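Handhelds Shouldn't Need a Store That Can Vanish
26 December 2019

Vudia is closing the download shop for its older handheld in February. Anything you bought will still run, the company says, as long as it is already on the device. After that you can't download it again.

I own two of these handhelds and more than 200 games for them. Most of the games won't fit on one memory card, so for years I deleted what I wasn't playing and trusted the shop to keep the rest.

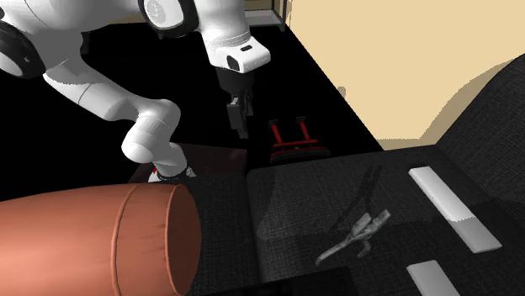 The usual answer is that servers cost money and few people still use this one. I accept that. But the games were sold at full price, with no end date on the page. Grimska, which made the best puzzle series on the system, never put those games on cartridges. Once the shop goes, the only copies left are on whatever cards people happened to fill.

Vudia could release a tool that backs up purchases to a computer and ties them to your account. It wouldn't need a server after the first check – the console already works that way when it's offline. Smaller companies have managed it. 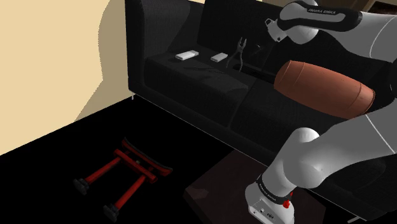
What to do before February

Buy a bigger card while they are still easy to find. Download the games with no cartridge version first, then the updates, which are going away too. Expect slow speeds in the last week.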